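Chapter 7
Learning to Pick Up Flat Things
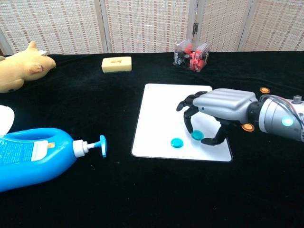 Kanchan Sandhu's view was that a flat disc is a harder test than a full toolbox, and that most published grasping results would drop by half if the objects were no thicker than a coin. Mohit Gautam thought half was generous.

This chapter deals with thin objects lying on a hard surface. A hand closing on a bottle or a soft toy can be off by a good margin and still hold it, as the fingers wrap and the object shifts to fit. With a disc on a board there is little side to hold. The fingertips must arrive low, on opposite edges, at nearly the same moment. If one finger lands first, the disc slides. If both land too high, they close on nothing.

The method we follow is the one used in the Stosholm study. An operator guides a jointed hand through the task many times, and a policy is trained on the recorded motions. The authors collected 1,666 demonstrations. Of these, 535 involved thin objects on a rigid board, and the remainder used bottles, sponges, plush toys and small boxes. All of the objects could appear on the same table, so the policy also had to learn what to leave alone.

Two findings matter for what comes later. First, adding demonstrations with bulky objects did little for thin ones. The approach path improved but the final closing motion did not. Second, the quality of the last part of each demonstration counted for more than the total number. When the authors kept only some 700 recordings in which the thumb and the opposing finger touched down together, the trained policy did better on discs than it had with the full set.

The second finding has been disputed. Citlali Salinas repeated the work at Brastow with a stiffer hand and saw a smaller gain - she suspects that soft fingertips hide many timing errors and that the filter was mostly picking out the more skilled operators. Section 7.4 sets out both sets of results and the differences in setup.

Section 7.1 defines the pinch grasp and the contact conditions used throughout. Section 7.2 covers the recording of demonstrations, including the choice of surface. Section 7.3 describes the filtering rule and gives it in a form that can be run on the data from Chapter 5. Problems 1 to 13 at the end of the chapter can be done by hand, but the later ones need the simulator.

Readers who skipped Chapter 6 should look at its treatment of friction before starting Section 7.1. The notation is the same, except that fingertip force is now written as a pair.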